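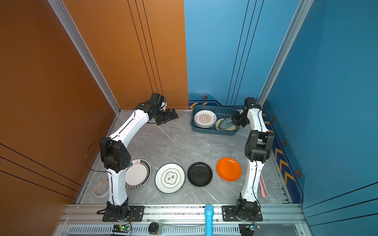

**Interviews / Shop Floor**

The head of training at Viltden has spent most of the past year moving plates from one place to another. She does it sitting down, with a controller in each hand, and two robot arms copy what she does.

Viltden teaches robots household jobs for its customer Atinga, which wants a pair of arms that can handle dishes in small kitchens. The work at the moment is plates and a plastic tray. An operator runs both arms by remote control, the software records the movements, and a model is trained on the recordings.

"People expect us to write rules for it," she said. "We did try that with an older setup. You end up writing one rule for a flat plate and another for a leaning one, and then the plate slides and you need more."

She came to the job from a packing line at Kimach, where she set up machines that did one thing all day. Showing a task by hand was new to her. The first week was slow.

"Your own hands know how hard they're squeezing. Through the controllers you don't get that. You have to watch the fingers and learn what a good grip looks like."

Plates are harder than they look, she said. A gripper with two fingers can't do much with a plate lying flat on a hard surface. It has to get hold of the rim, and then the plate has to come up without tipping out of the fingers. A plate standing on its edge is easier to take, but easier to knock over as well.

The plates are deliberately a mixed lot -- a plain black one, a bright orange one, others with flowers or lettering. With a matching set, she said, the model could learn the color in place of the shape. Glossy black gives the most trouble because of the reflections.

Her target for the plate task is 1,000 recordings. She throws out any in which the operator hesitates for long.

"If I stop and think, the robot learns to stop and think. It doesn't know I was looking for my glasses."
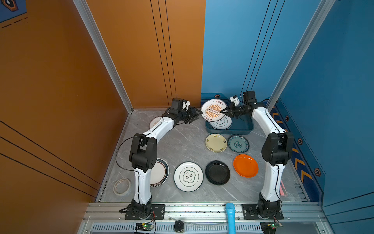
## Using both arms

The hardest part to teach is the work that needs both arms. One gripper can hold a plate upright by its edge while the other comes in toward it, and the operator has to keep the first hand still while moving the second.

"New people let the holding hand drift," she said. "I tell them to rest that elbow on the chair."

Operators work for two hours and then switch. She trains three of them herself, and it takes each one seven shifts before she keeps their recordings. Small cameras on the grippers help with the final approach, when an arm can block the view from farther back.

She would like to try Endari, a hand-guiding kit that lets a person push the arms directly, for the slow parts of the task. Remote control would stay for the rest.

Cups are planned for October. "Handles," she said. "I'm not looking forward to handles."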